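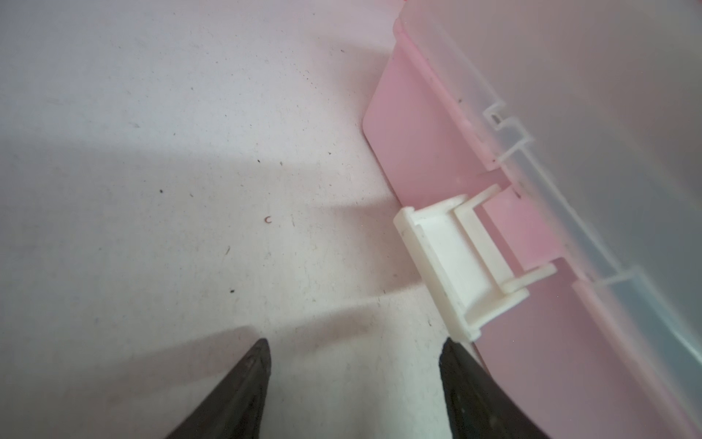 A Closed Latch Is Not a Closed Box

We lost most of a month to a plastic storage box with a clasp on the front. I want to write down what went wrong, and then argue for something that I think our corner of robotics gets backward, which is how we decide that a robot has finished a job.

The work was for Sturkitz, a company that packs small parts kits for repair shops. The kits go out in hinged plastic boxes, the kind sold for beads or sewing supplies. At the end of the line a person looks into the box, closes the lid, presses the latch, and slides the box onto a cart. Sturkitz wanted the last part automated. We had an arm, a two-finger gripper, a wrist camera, and a contract that said the closing rate had to beat 1,000 boxes between faults.

A fault was defined in the contract as any event that caused the cell to stop and ask for a person. Remember that definition, because most of my complaint is with it.

The failure

The cell closed the lid with the back of the fingers, moved to the latch, and pushed until the force at the wrist crossed a limit. Then it took a picture. A classifier we called Rindix looked at the picture and said whether the latch was down. If it said yes, the arm gripped the box by its front edge, lifted it, and carried it to the cart.

In testing this looked very good. We ran it for two weeks with very few stops. Then in December we moved it to the customer's floor, and on an afternoon shift the arm lifted a box, swung toward the cart, and the lid came open over the walkway. Small steel pins went everywhere. The cell did not stop. It set the open box on the cart, went back, picked up the next one, and did the same thing again. It did it 47 times before someone on the other side of the line noticed that she was walking on pins and hit the stop button.

She had slipped once by then. She caught herself on a rail and was not hurt, and everyone was relieved, and I think the relief made the first report a lot softer than it should have been. The report called the event a quality issue with a housekeeping component. A person nearly went down on a hard floor next to a moving arm. I would call that a safety event and I would put it on the first line.

What had happened was simple. The boxes in that batch came from a different mold. The lid was a hair taller, and the latch could be pushed flat against the front of the box without its inner edge catching the rim. Pressed flat, it looked down. The force on the wrist went over the limit because the finger was pushing against the wall of the box. The picture showed a latch in the place where a latch should be. Both checks passed, and both checks were answering the wrong question.

Why two checks were really one

Our safety argument had leaned on the fact that there were two independent checks, force and vision. On paper that is sound. If each one misses one time in a hundred, and they miss for different reasons, together they should miss very rarely.

They did not miss for different reasons. Each of them measured whether the latch was near the front face of the box. Neither measured whether the lid was held. When the latch could be near the face without holding the lid, both failed at the same time and kept failing, box after box, for as long as that batch lasted.

I reviewed that argument and signed it. So did Isauro Bermúdez, who wrote the force routine, and he has been more open about it than I was at first. When we talked it over he said we had bought two thermometers and hung them on the same nail. I had been ready to blame the box supplier.

It would have been easy to blame the supplier. The mold change was not announced. But the drawing we were given had a tolerance on lid height, and the new boxes were inside it. We had tuned the cell on the boxes we happened to have and never built any at the edge of the drawing. That was our mistake.

The camera did not help as much as people think

After the incident the first proposal was to retrain Rindix. We had thousands of wrist images and could collect more from the bad batch. I was against making this the fix, and I still am, though I lost part of that argument.

A wrist camera sits close to the work and gives a narrow view. The fingers take up part of it. The boxes are translucent, so the edge between lid and base is pale on pale, and a shadow across the table can shift the contrast more than an open latch does. There are always crumbs and specks on the table that mean nothing. You can train a model to do well on all this. What you cannot do is have it report a thing that does not show. Whether the inner edge of a latch has caught under a rim is often hidden by the latch itself.

Retraining did raise the score on the bad batch. It went from useless to decent. My worry is that a decent score on last month's boxes tells you very little about the next mold, and that everyone relaxes when the number goes up.

Pull on it

What a person does at the end of that line, without being told, is give the lid a small tug. I watched it for an hour after the incident. Press, tug, slide. It is not in the written procedure. The people who wrote our requirements took the procedure, and we took the requirements, and the tug was lost between them.

So the fix was a tug. After pressing the latch, the arm moves a finger under the front lip of the lid, lifts with a small force, and checks whether the lid moves. If it moves, the cell stops with the box still on the table. Ferhat Güneş built the first version in a day on our bench at Duman, and had it working on both kinds of box by the end of the week. It adds 2 seconds to every cycle.

Those seconds were harder to get than the code. The customer had planned around the old cycle time, and our own sales side had quoted it. There was a meeting where somebody asked if we could tug every tenth box. On a fault that comes in batches, that would limit the mess. It would also mean that up to nine loose boxes could travel over a walkway before the cell found out. We said no, and to Sturkitz's credit they agreed once we showed them where the pins had landed.

My rule now is that a robot should test the thing you care about, by doing something to it, before it takes any action that depends on it. If you need the lid to hold when the box is lifted, pull on the lid while the box is still on the table. If you need a bolt to be tight, put a wrench on it. Looking is fine as an extra. I would not let it be the last check before a lift over a place where people walk.

The objection I take seriously

There is a real cost to physical tests. They take time, they wear parts, and they can cause the failure they look for. Tug hard enough on a cheap clasp and you will break it. We did break some. The first setting was too strong and left a few clasps cracked at the small tabs that join them to the lid. We lowered it, and then had to show that the lower force would still catch a latch that was not engaged. That took about a week of dull work, with boxes built on purpose at both ends of the drawing.

Some people I respect say this effort would be better spent on perception, which gets better every year and costs nothing per cycle. They may be right in the long run. I do not think they are right for a clear plastic latch on a factory floor today, and I notice that the people who say it are rarely the ones standing by the cart.

About that definition

Back to the contract. A fault was anything that made the cell stop. By that measure, the afternoon with the pins was excellent. There were zero faults until a person pushed the button, and the button press was logged as an operator stop, which did not count against us.

Look at what that pays for. A cell that tugs on lids will stop more often. Each stop counts as a fault. A cell that believes its camera and throws pins on the floor has a clean record. We were being paid by the silence of the machine. I do not think anyone at Sturkitz or at Duman meant it that way. The clause was copied from an older contract for a conveyor, where a stop really is the main thing that goes wrong.

We have now changed it. Stops caused by a failed tug are counted separately and carry no penalty. Boxes that reach the cart open are counted too, by hand, by the person who wheels the cart away. It is slower to collect and nobody likes the paper form. The first month it showed 2 open boxes. Both turned out to have lids bent at the hinge, which the tug at the front does not catch. We would never have learned about those from the stop log.

Cleleck, the firm that does our outside safety review, asked one more thing of us that I would pass on to anyone running a cell like this one. They asked what the arm does when it has done the same wrong thing several times in a row. We had no answer. The arm had no memory from one box to the next. A box that weighs less when it is set down than when it was picked up is easy to detect with the wrist sensor we already had. We were recording that weight. It was in the logs for every one of those boxes, and the program never read it.

That check is in now as well. The path to the cart has also been moved so that it no longer crosses the walkway, a change that needed no software and should have been made first.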